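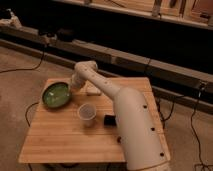 Unit 3. Can Machines Do Household Chores Yet?

This unit asks how far general-purpose robot arms have come with ordinary work in the kitchen, the laundry room and the small shop. Students should read the Gonwood course notes on grasping before class and bring a written list of the steps involved in one chore they did at home this week.

3.1 What counts as doing a chore

A chore is a chain of small actions, and the chain is only as good as its weakest link. Clearing a table may call for a dozen separate grasps. Each object has its own shape, weight and stiffness, and each has to be put down in a suitable place. A factory machine that repeats one motion on one part avoids most of this difficulty, since the part always arrives in the same position.

The tabletop used in this unit holds a green pan or dish, a cup, a white block and a flat black object. For a person, such a table is a minute's work. For an arm, the cup and the dish are two different problems: one must be held without crushing it, and the other must be approached at the rim or at a handle.

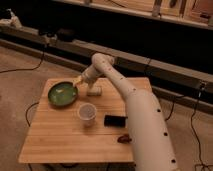
Why is a task that a child can do still hard for a robot?
A child corrects a poor grip by feel, before the object falls. Most arms rely chiefly on cameras, and a camera gives little warning that a grip is about to slip.

3.2 Reading success rates

Reports often give a single success rate. Students should ask how many trials were run, whether the objects were new to the system, and whether a person reset the table between trials. In the Orkberg exercise handed out in November, a policy was trained on 1000 recorded attempts and then tested on 12 objects. It did well on rigid blocks and poorly on anything soft. The Petkov reading – the shorter of the 2 assigned – covers the same point for shop-floor bins.

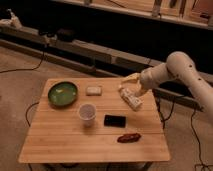

Figure 3. Patterned block held between the two fingers of the gripper, right rear of the table.

3.3 Assignment

Choose one chore and divide it into single grasps and placements. Mark each step as possible now, possible with supervision, or not yet possible, and support each mark with one source. Written work is due Thu 17 December through the Jastatine course page.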